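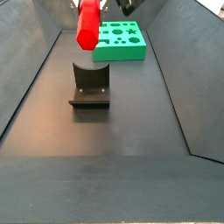 My card was issued at Likow, one member writes, and I would like to know if I can return toys at Isitham.

Yes. Items from the Drallulero Toy Library may be returned at either branch during opening hours. The Likow desk closes for lunch at 1:00.

How many items may I borrow?
Each household may borrow four items for three weeks. The catalog lists 1532 items, 69 of them for use on site only.

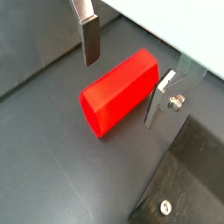
Red block

What if a piece is missing?
Please tell the desk when you return the set. There is no charge for a single piece – larger losses are billed at replacement cost.
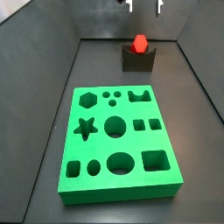 Shape-sorting tray, green foam

How are toys cleaned?
Staff wipe down hard toys after every loan. Fabric items are washed.
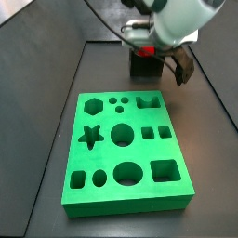
Members are asked to remove food and tape before returning a set. Donations are accepted at Isitham until the end of April.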